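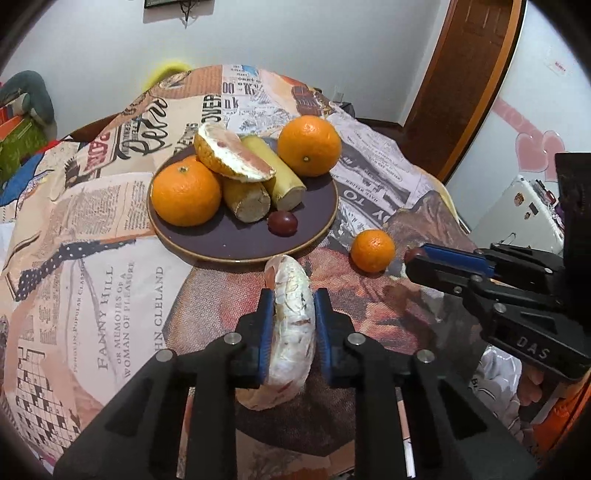 La fruta con piel gruesa es la materia de esta segunda unidad, y empezamos por el pomelo grande, que en algunos mercados se vende como pampelmusa. El alumno debe aprender primero a reconocer sus capas: la corteza exterior, el albedo (la parte blanca y esponjosa), la membrana de cada gajo y la pulpa. En un gajo a medio pelar, como el que se levanta sobre la mesa, el blanco forma todavía una cuña curva y la pulpa de color naranja rojizo aparece solamente en vetas. En ese punto el trabajo no está terminado. Falta retirar el blanco que queda y abrir la membrana por el lado fino.

Unidad 2. Pelar, separar y presentar
Curso de cocina fría, taller Hutivico

2.1 Antes de cortar

Lavar toda la fruta, también la que se va a pelar. El cuchillo pasa por la corteza y lleva la suciedad a la pulpa. Secar con paño limpio. Para esta práctica usamos cuchillo corto de la serie Pramex o cualquier otro de hoja rígida y bien afilada; la hoja flexible se dobla en el albedo y el corte sale torcido.

2.2 El pomelo

Se corta una tapa en cada extremo hasta ver la pulpa. Después se marcan líneas de arriba abajo, sin llegar a los gajos, y se levanta la corteza con el pulgar. Si se quiere servir media pieza con su corteza, se corta por el ecuador y no se pela; la mitad se apoya con la pulpa hacia arriba.

Para los gajos limpios, abrir la membrana por el borde interior y doblarla hacia fuera, como quien abre un libro. La pulpa del pomelo es firme y sale casi entera. El albedo es amargo — conviene probar un trozo pequeño una vez, para recordar el sabor y saber por qué lo quitamos.

2.3 La naranja

La piel está más unida a la pulpa. Se pela a vivo: tapa, base y después tiras curvas que siguen la forma de la fruta. El error más frecuente en el grupo de junio fue cortar tiras rectas. Así la naranja queda con forma de cubo y se pierde mucha carne. Pesar los restos al final y anotar el peso en la hoja.

2.4 La presentación

Un plato oscuro ayuda mucho a los cítricos, porque el naranja y el rosado se separan bien del fondo. Las piezas enteras y grandes se ponen primero y sirven de apoyo. La pieza cortada va en el centro y más alta que las otras. La fruta pequeña, por ejemplo una uva, se coloca la última y cerca del borde delantero.

Con un mantel muy estampado (letras, crucigramas, lunares) es mejor dejar el plato sencillo y no poner hojas ni adornos. Quien trabaje con el mantel liso Bakos puede permitirse algo más de color.

2.5 Conservación

Los gajos limpios se guardan tapados en la nevera y se sirven el mismo día. La media pieza se cubre con film tocando la pulpa. No guardar junto a cebolla ni queso fuerte.

Trabajo para casa

Pelar un pomelo y una naranja según los puntos 2.2 y 2.3. Anotar el peso inicial, el peso de la pulpa y el tiempo empleado. Escribir 9 líneas sobre la diferencia entre las dos pieles. La hoja se entrega a las 11 de la mañana, al comienzo de la clase siguiente. Traer también el cuchillo propio, envuelto en un paño.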